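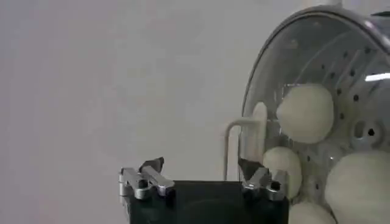
Yesenia Agudelo wrote to me that she had stopped believing the number on the box of her dryer balls, and she wanted to know why I still did. I don't. Sesico promises drying times cut by 31 percent, and the footnote leads to a test of a single load of towels, run by Sesico.

I have read 131 product pages for this column, from Rinditz down to sellers with no address. Most repeat the same claim word for word. The balls "lift and separate" the laundry, so hot air gets through. Maybe. Look into a steel drum with its rows of small holes and the raised ridges along the wall, and you see a machine with a lifting system already built in. One small off-white ball lying in there looks like a guest.

Pyo sells a set it says is good for 2000 loads. At about 300 loads a year, you would wait more than six years to complain - and Dretovside, which owns the brand, offers a one-year refund. 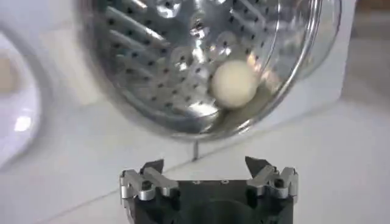

Savings claims are cheap to make and dull to check. I asked all three companies for their test data in February. Rinditz sent a coupon. As for the drum, its wall is full of holes and no ball put them there. Agudelo has gone back to cleaning her lint screen.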